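Teleop list archive, August
Posted by Sinéad Moynihan, 4:16 pm
Print this message | E-mail this message

Gobnait Keane wrote:
> We have 60 demos of the toaster task from Nurnside and the
> policy still rushes the approach. Do you slow your operators
> down, or clean it up afterward? And do you keep the wrist
> views where everything is smeared?

Gobnait,

We slow them down. At Flestcombe I ask for a short pause before the fingers go near the slots, and I want the toaster at an angle so the wrist camera can look into both of them. The second arm stays in view over the table. I leave other things in too, like the tumbler.

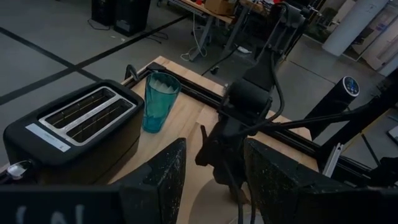 Sinéad Moynihan
Demonstration lead, Flestcombe

On the smeared views, we keep them if the fingers are sharp. My last batch was 34 demos and I dropped 5, all for bad grasps. Blur by itself was never the reason. What I do cut is a long stretch of it, when the operator swings the leader arm fast and then waits. 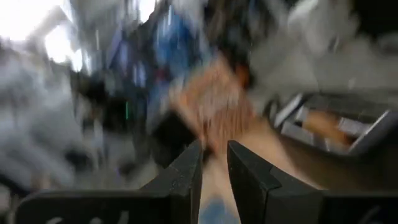

Wrist view with heavy motion blur, fingers still sharp.

Chaimongkol thinks we should cap the joint speed in software. I tried it and the operators fought the lag, so I went back to telling them. If you want to compare, send me 16 of yours, unedited, and I will run them through the Nivivach script with the same settings as ours.

Sinéad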